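Zomum Planner
Motion and grasp planning for tabletop manipulation

Overview
Specifications
Licensing
Release notes

Zomum Planner is a software package that turns a segmented point cloud into a collision-checked arm trajectory. It runs on the workstation beside the arm controller and talks to it over a local network link. The same binary drives the simulator and the hardware, so a planning configuration moves between them without being rewritten.

The package has two parts. Emum, the grasp module, proposes gripper poses for every object in view and ranks them by clearance and contact quality. The trajectory module takes the highest-ranked pose, solves for a joint path, and checks the path against the current scene model. If the check fails, the next pose is tried. The default limit is 200 poses per request and can be changed in the configuration file.

Cylinders and other hollow parts are handled as a separate class. For these, Emum generates poses across the outer wall and also at the rim, with one finger inside the opening. Rim poses are off by default and need a minimum wall clearance set by the user.
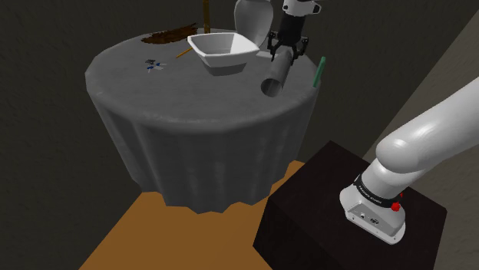 Simulated tabletop with a Franka Emika arm. The gripper is over the far end of a gray pipe lying on its side.

Clutter is represented as signed distance fields, one per object, plus a single field for the support surface. Thin items such as sticks and poles are padded before the fields are built, as depth data tends to lose them. The padding is set in the scene file and applies to both simulation and hardware runs.

Cloth-covered tables are supported. The planner treats the draped surface as rigid and adds a fixed margin above it — wrinkles higher than the margin must be modeled as objects.

Specifications

Input: point cloud with instance labels, or simulator state
Output: time-stamped joint trajectory, gripper commands
Arm support: seven-joint arms with a parallel gripper
Maximum objects per scene: 57
Memory: 32 GB recommended
Processor: 4 cores minimum
Interfaces: C++ and Python
Scene format: plain text, one file per scene

Known limits

Transparent objects are not planned for unless a model is supplied. Loose granular material is entered as a keep-out region and is never proposed as a grasp target. Replanning while the arm is moving is available in simulation only.

Licensing

Licenses are issued per workstation. The simulator bridge is included. The Kurnorine calibration tool is sold separately and is required for hardware use with an external depth camera.

Technical contact: Parvathi Pillai
Integration support: Nithin Marar

Page last updated February 16, 2020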